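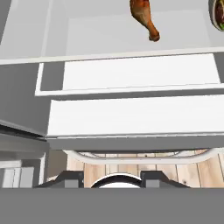 Leftovers first, recipe second

When Catríona Cronin talks about cooking for one, she talks fast and with both hands. She has taught an evening class on it in Paden for three years, and I could have listened to her all night.

"People say it's not worth turning on the stove for one person," she says. "You're a person! You have to eat dinner too!"

She started after her kids moved out and she found herself still making soup for five. The first winter was mostly toast. Then in December a neighbor, Urmas Navickas, gave her a sack of onions, and she decided to cook her way through it. "Onion tart, onion soup, onions on rye with a fried egg. I was so happy. I smelled terrible."

Her students plan backward, beginning with what's already in the house.

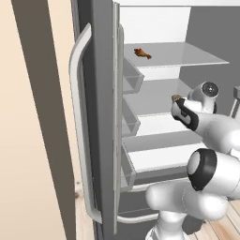
Door bins are a good home for jars and sauces, says Cronin.

Her own favorite is fried rice, made with yesterday's rice and whatever meat or greens are left. She shreds cold chicken by hand and puts it in at the very end (she is firm on this). A spoonful of pickle juice goes over the top.

"I had a man in class, Heino, who had never cooked an egg. He was 90. Now he calls me about dumplings."

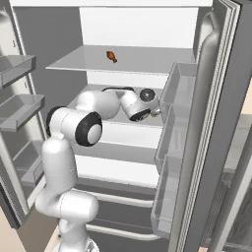

What to keep on the shelf

Rice, eggs, a hard cheese, canned beans and one good mustard. Cronin also freezes bread by the slice and ginger whole, then grates it straight into the pan. "And buy the small cabbage," she says. "Please, the small one."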